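Workshop tips: trying out grippers without losing your rag

I've spent most of the spring swapping fingers on and off our two arms, and a few of you wrote in asking how I decide which ones stay. So, tips, in the order I thought of them (sorry).

Start with blocks. I know everybody wants to go straight to eggs and wine glasses, I did too, but a handful of coloured cubes will show you more in an afternoon than a box of eggs, and you don't have to mop up afterwards. Stacking is the good one. Any old gripper can pick a cube up. Putting it down square on top of another one is where the cheap fingers give themselves away, usually by hanging on a fraction too long and dragging the top cube sideways.

Mark your table! Black tape is fine. Press it down with the back of a spoon, and when a corner starts to lift, replace the whole strip, as patching it only makes a ridge for things to catch on.
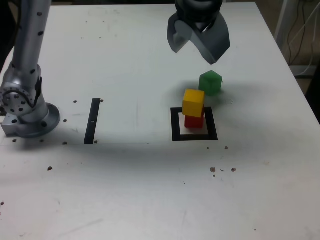
Now, fingers. I had the Grosten set and the Pidia set on for a fortnight each. The Grosten ones are stiffer and I liked them for anything heavy, but they punish you if your height is out by even 2 mm. The Pidia ones give a bit, so they forgive sloppy teaching, which suits me down to the ground. Phúc Thái disagrees and says I should learn to teach the arm properly. Fair enough.

Whichever you're testing, do 30 goes before you make up your mind. My first five are always lovely and then something warms up or works loose. Write down the misses with a word or two about what happened ("slid left", "let go early"), because a plain tick or cross is no use a week later.

Wipe the fingertips with a damp cloth and a drop of washing-up liquid, then let them dry completely. Don't use furniture polish anywhere near the table. I did it once and had cubes skating about for days.

Check the finger screws at the start of each session, and keep spares in a jam jar with the right hex key taped to the lid. Hậu Khương's idea, and I've stopped crawling under the bench with a torch.

Cameras next time, I've got the Gedcombe one half set up and plenty to grumble about.

Contact us | © Espinoza Workshop Notes, 29 Apr 2026 | Back to top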